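**Plirum planner, progress note to Drasa**
May 11, 2022
From: Maiara Quintana

The short version is that the planner is better, the perception is better, and the schedule has held up less well than either.

**Planning.** Dilwyn's rewrite of the approach planner is merged. It treats RAM, capacitors and cabling as things to avoid, a view the old planner did not share. Median planning time fell from 950 ms to 500 ms on the Beddoe workstation. The replay suite now has 226 logged approaches, and 24 of them still fail, nearly all on boards where a memory module stands close to the socket. Mabli has the list and has stopped making eye contact.

**Perception.** Socket pose is now estimated from the wrist camera alone. Glare remains our chief adversary. The segmenter used to label any bright patch on a board as heat spreader, with great confidence. Genivaldo added a glare mask, and it now says "unknown" – a personality improvement. Old thermal paste still pulls the corner fit off, so we are retraining with dirty processors included.
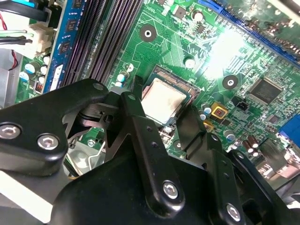
*Fig. 1. Wrist view at the CPU socket, with paste residue on the heat spreader.*

**Tooling.** The log viewer can finally scrub backwards. This was promised in November and I would like it recorded.

**Late.** Force-limited jaw closing. Zuleica has the controller running in simulation, where everything is lovely. Hardware trials at Irkberg wait on the driver update.

**Needed from you.** A decision on the second workstation, and more scrap boards – the uglier the better.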